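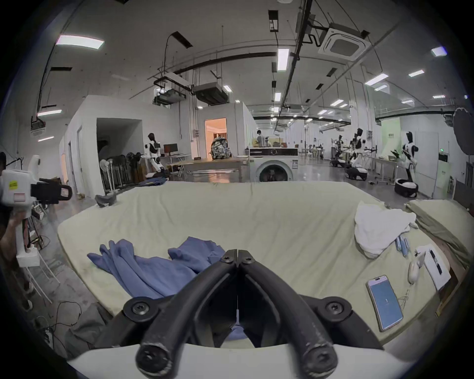 Staying at Szalai House: Questions We Get a Lot

When can I check in?
From 3 p.m. If you turn up at noon we'll take your bags and point you toward the diner, where the pie is better than the coffee.

Can I get in late?
Until 11 p.m. someone is at the desk. After that, call the number on the door and Enikő Pintér will come down and let you in. She will be polite about it. You'll know anyway.

How do I find you?
Take the Numville road to Nirkedbridge and turn left after the bridge. Your phone will tell you to turn before the bridge. Your phone wants you in the river.

Is bedding included?
Sheets, one blanket and one towel per guest. Extra blankets are in the hall closet. Please put them back folded, or at least in a shape that suggests you tried.

Do the sheets match?
Each other, sometimes.

Can I do laundry?
Yes, in the basement, 8 a.m. to 9 p.m. The washer takes quarters and the dryer takes its time. Check under the covers before you strip the bed – socks go in there and come out pink.

How many rooms are there?
Six, and five of them have their own bathroom. The sixth is cheaper and has the best view, so you can decide what matters to you at 2 a.m.

Is there Wi-Fi?
There is. It's strong in the kitchen, fair on the stairs, and more of a rumor on the top floor.

What about breakfast?
Toast, eggs, fruit and cereal until 10. We don't do waffles. We had a waffle iron once and would prefer not to discuss it.

Are pets allowed?
Dogs, yes, with notice. Cats, no, on account of the cat we already have. Her name is Flendum and she was here first.

Are you open all year?
We close for November. The boiler gets serviced and so do we.

What if I leave something behind?
We keep it for a month and mail it back if you cover postage. Phone chargers go in the big box in the office. If you describe yours as "white," good luck to you.

How do I cancel?
Call or email by noon the day before. After that we charge for one night.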